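Notes on the harbor linocut

January 4, 2025

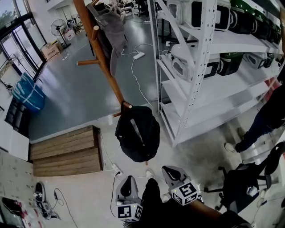
Salim Mfaume wrote to ask how many blocks the harbor print used and whether I would sell him a proof with the blue left out. He also thinks the key block should have gone down first, and that I made trouble for myself by leaving it until the end.

The answer to the first part is four blocks, five colors. The second color was printed from the same piece of lino as the first after more had been cut away, so I suppose it is half a reduction print. I don't have a proof without the blue that I'd want to part with. There is one, but it has a thumbprint in the sky.

On the key block he may be right. I cut it first and took impressions from it to transfer the drawing to the other blocks, which is the usual way. I printed it last because I wanted the dark lines to sit on top of everything. The trouble was that by then the paper had been through the press four times and had stretched a little, mostly in the long direction. The masts on the left line up. The ones on the right are out by about the width of a pencil line. I adjusted the register stops twice and then left them alone.

The drawing goes back to a week in Malta in September. I had a small sketchbook and one pen and drew the same row of boats from the same wall every morning, until it got too hot to sit there. Most of the drawings are poor. The one I used was done fast, on the last morning, and the boats are in the wrong order because two of them had moved since the day before. I didn't correct it.

I cut the blocks through the fall. The gray lino I had was old and crumbled at the edges of the fine lines, so the rigging is simpler than I planned. For the third block I bought a new sheet and it cut much better. If I were starting over I'd throw out the old stuff. Warming it on the radiator helps for a few minutes and then it goes stiff again.

The paper was a Japanese one for the proofs and a heavier cotton one for the edition. I tore the cotton paper down myself. The edition is 44, which is an awkward number. I printed 50 of the first color, lost one to a crease and two to ink on the margin, and three more went when I put the second color on upside down. I caught it on the third sheet. After that I drew an arrow on the back of every sheet in pencil, and I should have done that at the start.

The blue took the longest to mix. I wanted it flat and a little chalky, and what I kept getting was a swimming pool. Dzifa Arthur told me to put a touch of the orange from the second block into it, and that took the shine off. The final mix was mostly white with a little extender. I wrote the proportions on the lid of the jar, and they are probably already smudged.

Drying was slow. With oil-based ink and a cold room I was waiting five or six days between colors, and the blue needed longer than that. Kumaresan Krishnan uses a drier in his ink and prints the next color two days later. I tried it on some scrap and the surface came up glossy, so I went back to waiting.

The prints are signed and numbered now, apart from three I'm holding back as artist's proofs. Twelve have gone to the winter show at Watside, where they are hanging them unframed with clips. I was unsure about that, but frames for twelve would have cost more than I'd make. The show has 74 pieces in it this year and mine are on the stairs. Dénes Lakatos has two big woodcuts at the top of the same stairs and they are worth the climb. One is of a rail yard at night and he must have spent weeks on the gravel.

The rest are in the flat file. If you want one, write to me at the usual address and say whether you'd like it rolled or flat. Flat costs a bit more to mail. I can't promise a particular number in the edition, and I'd prefer not to be asked for number one, which is spoken for.

Next is something smaller. I have a pear block left over from last year, enough for a bookplate Mansa Frimpong asked me for a long time ago. She wants a heron and her initials. The heron is drawn. The initials are giving me trouble because the M comes out wider than the bird. I'll try it with the letters stacked down the side and post a proof when there is one.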